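Ukex Saatgetreidemühle Dronmont — jetzt auch im Bioladen Delaunay

Preis: 299 Euro, mit Edelstahltrichter 358 Euro
Lieferzeit: 2 Wochen

Wir führen die Dronmont seit Juni in der Naturkostabteilung und waren lange dagegen. Getreidemühlen versprechen viel, und meistens steht das Gerät nach einem Winter im Keller. »Vitalstoffschonend« schreibt der Hersteller auf den Karton. Was das heißen soll, konnte uns der Vertreter nicht erklären.

Prüfen konnten wir Folgendes: Dinkel und Weizen mahlt sie fein genug für Brot, Roggen auch. Bei Mais wird sie laut und warm, davon raten wir ab. Ölsaaten gehören nicht hinein, auch wenn der Prospekt Leinsamen zeigt. Das ältere Modell Esley war leiser, wird aber nicht mehr gebaut.

Wer nur sonntags Pfannkuchen macht, braucht keine eigene Mühle. Wir mahlen im Laden kostenlos, solange das Korn von uns ist. 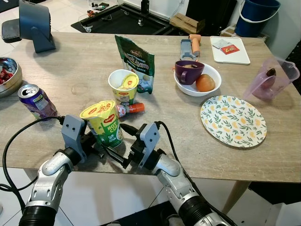

Margarinefrei backe sie seit Jahren, schreibt eine Kundin, und ihr Brot sei mit der Dronmont kein bisschen besser geworden als mit dem Mehl aus dem Laden — zurückgeben wolle sie die Mühle trotzdem nicht.

Artikelnummer 233. Rückgabe nur ungebraucht und im Originalkarton.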